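Unit 4: Surface protection and packing benches
Course notes, Fiona Swanson

Reading for Tuesday: the Grillholm chapter on transit damage, up to the section on crates.

Most damage to finished goods happens before they leave the building. In the Bundard exercise, students logged 400 items through a small packing room and marked down every scuff. 60 of them were damaged, nearly all while being turned over or slid across the bench.

Terms you will need
Point load: the weight of an item resting on a small area, such as a foot or a corner.
Sacrificial layer: a covering meant to take the wear in place of the item or the bench.
Set: the dent left in a foam after the load comes off.

Choosing a bench covering
Carpet offcuts are cheap but hold grit. Rubber grips well and can leave marks on pale finishes. Closed-cell foam wipes clean and comes in most thicknesses, but it cuts easily, so keep knives on a separate board.

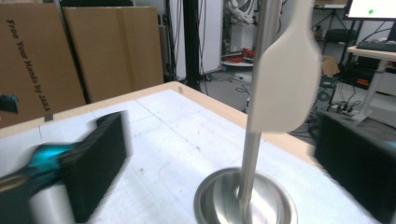
A sacrificial layer should be judged by its own condition, and a worn one needn't be thrown out early. Light marking is normal. The white foam on this table has specks, shallow scratches and faint grey lines in loose rectangles, and I would still pass it for metalware like the polished base standing on it. Replace a sheet once grit is embedded or the set can be felt by hand.

For the tutorial, bring your answer to Problem 3 (cost of covering the Salinas benches, budget $2000). Show your working in metres.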